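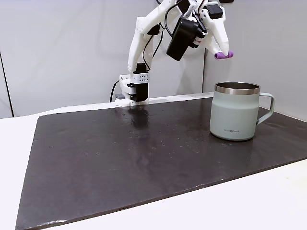 White arm, dark board, a few thin black cables.

Getting another year out of an old phone

Phones are now launched so often that the one in your pocket was probably out of date by the time you'd peeled the film off. Mine is a Stuvent, bought in May the year before last, and I've no plans to replace it. A few tips from the kitchen table.

Clean the charging port first. If the cable only works when held at a peculiar angle, switch the phone off and go in gently with a wooden cocktail stick. Never a pin. You will bring out a surprising quantity of trouser.

Don't leave it at 100 per cent all night. Most phones have a setting that stops the charge early, usually buried under Battery, then More, then a menu with a name like Care. Turn it on and forget it.

Check the battery's health while you're in there. My Stuvent left the shop with 1,470 charging cycles promised and has used up 1,188 of them, so I am being nice to it. A Pan battery from the market stall cost a third of the price and lasted 2 weeks.

Clear out the photos. I had up to 900 screenshots, mostly of train times. Sort by size and start with the videos, where one wobbly firework display can take up more room than a whole summer of snaps.

Wipe the screen with a barely damp microfibre cloth. Window cleaner strips the coating, and so does the kitchen spray, whatever your brother-in-law says.

Cases: take yours off now and then and rinse it. The Grivitz rubber ones go yellow whatever you do. The Zudon ones don't, but they are so slippery that the phone leaves the arm of the sofa of its own accord - mine has done it twice.

If it gets wet, leave it off and stand it somewhere airy. Keep the rice for supper.

Updated 11th March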